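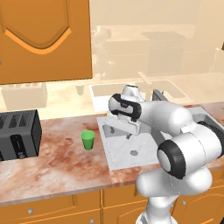

Figure 2. A counter layout in the simulator, with the arm reaching over the sink and the cup standing between sink and toaster.

3.2 Building the practice kitchen

The physical arm lives in the Burnwood shared workshop, where it is bolted to a bench between the drill press and the good vise. It has no kitchen of its own. Members can book it in the evenings, but most of the control code was written at home on ordinary laptops, and for that we needed somewhere to fail cheaply. The simulated kitchen came out of that need, and it quickly became the part of the project everyone wanted to work on.

Sugawara modelled the first counter over a long weekend in September, starting from measurements of her own kitchen and then giving up on them wherever they got in the way. We kept her habit. A layout only has to be believable enough that a reach which makes sense in it also makes sense on a real bench. Surface finishes were chosen freely, and the swirly marble stayed because we all liked it. It also gave the vision code a busy background to cope with, a harder test than the plain grey slab we began with.

Each layout is a short text file listing the fixtures, the movable objects and the base position of the arm. The loader, which we call Tanoli, reads the file and builds the counter in a few seconds on a mid-range laptop. Anyone in the workshop can write one, and several people with no programming background have done so, to our great delight. Khokhar's layouts are particularly nasty (in the best sense) and tend to place the target just where the elbow would like to be.

The arrangement in Figure 2 belongs to the family we used for the cup task. The arm must pick up a small green plastic cup and set it down in the basin without touching the toaster or the faucet. It sounds trivial. In practice the sink is the interesting part, as the fingers point down into a shallow basin with a faucet stub near its back wall, and a planner that is happy over open counter can become very timid there. Our first planner refused most of these reaches outright. Rivera's fix was to shrink the safety margin gradually as the fingers came closer to the rim, and watching the arm commit to a reach for the first time was a wonderful moment for the whole group.

We generated 1,250 layouts by shifting the cup, the toaster and the arm base within limits set by hand. From these we held back 100 for testing and never tuned against them. The remainder supplied 4,000 practice reaches, run overnight on two donated desktops. Grasps were scored by a simple rule: the cup had to end upright in the basin with the fingers clear of it.

Moving to the bench was slower. The joint friction in our model was too kind, and the real wrist lagged behind its commands whenever the arm was extended. Harju measured the lag with a phone camera and a protractor – a method we recommend warmly to other workshops on a small budget – and we added the measured delay to the simulator. We also learned to leave a little slack in the gripper's closing speed. A thin plastic cup behaves very differently from the rigid one in the model, and ours buckled on the first attempt.

The layout files and the loader are kept on the workshop's shared drive, along with Zavala's notes on joint calibration. Section 3.3 describes the bench trials and the changes we made to the gripper mount.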